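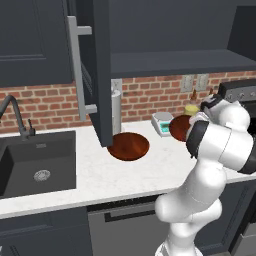 Delyth Wynne wrote in to ask why her loaf is always lovely on top and gummy in the middle, and whether she ought to give up on rye altogether. Please don't, Delyth! I've had so many messages like hers that I've put my usual answers on one page.

Why is my rye bread gummy?
Nine times out of ten it's been cut too soon. I know, I know – it smells gorgeous and you want butter on it. Leave it till the next morning, wrapped in a tea towel. If it's still sticky then, give the next one longer in the oven.

Do I have to weigh everything?
I do, even the water. My everyday loaf is 200 g of rye and 189 g of water, plus the starter, and I couldn't measure that with a cup if you paid me.

Which flour do you use?
Ifans dark rye, mostly, when the shop has it. Golleck is fine too but drinks up more water, so add a splash.

How often should I feed my starter?
Mine lives in the fridge and gets fed when I remember (sorry). If yours sits out on the worktop, once a day, more in warm weather.

There's grey liquid on top, is it dead?
No! It's hungry. Stir it in or pour it off, then feed it. Pink or orange streaks are another matter – bin it and wash the jar.

Can I freeze a loaf?
Yes, sliced. Mine toasts straight from the freezer in 4 minutes.

Are you running the April class again?
I hope so. Sioned Ruddock is looking after the list, so drop her a line and say if you'd like the morning or the afternoon.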